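What should visitors expect at a hand-held gripper demonstration?

Mounir Sqalli
Our seniors' centre has been invited to the Drotodar open day in July. The program lists a session called "Small Items", in which jewellery and similar articles are handled with a gripper over a shallow open box. Some of our members have limited vision, and I would like to know whether work of this size can be followed from a chair. A small black ring, such as the one between the jaws, would be difficult for several of them to make out.

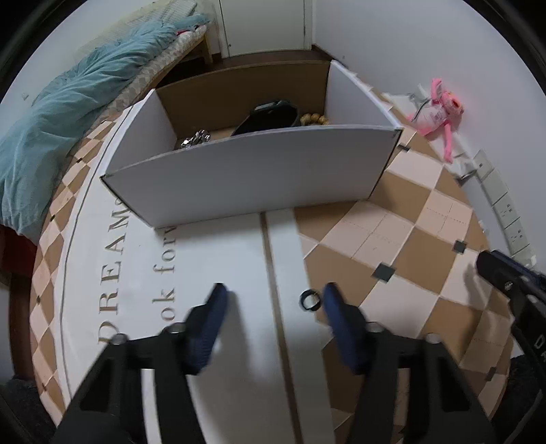
Responses from the community

Vilgot Eide
Please write to the organizers before the visit and request front seating. At the Luro demonstration our group was permitted to stand beside the operator for the second half, and this was far more useful than the talk. Groups larger than 50 were divided in 2.

Larger articles are easier to follow. A watch with a black strap or a bracelet of light wooden beads has a shape one can recognize at a distance, and a chunky silver chain stands out well against the brown interior of a box. Members should ask the operator to name each article aloud before reaching for it.

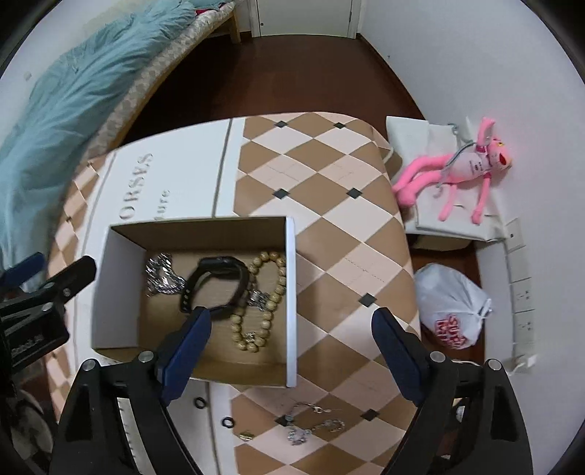 Njål Dahlgren
I would add that the afternoon session is normally quieter. Ask whether your members may hold the gripper themselves. Ours were allowed to at Rastik, three at a time.

Alvar Holmgren
Parking is at the rear.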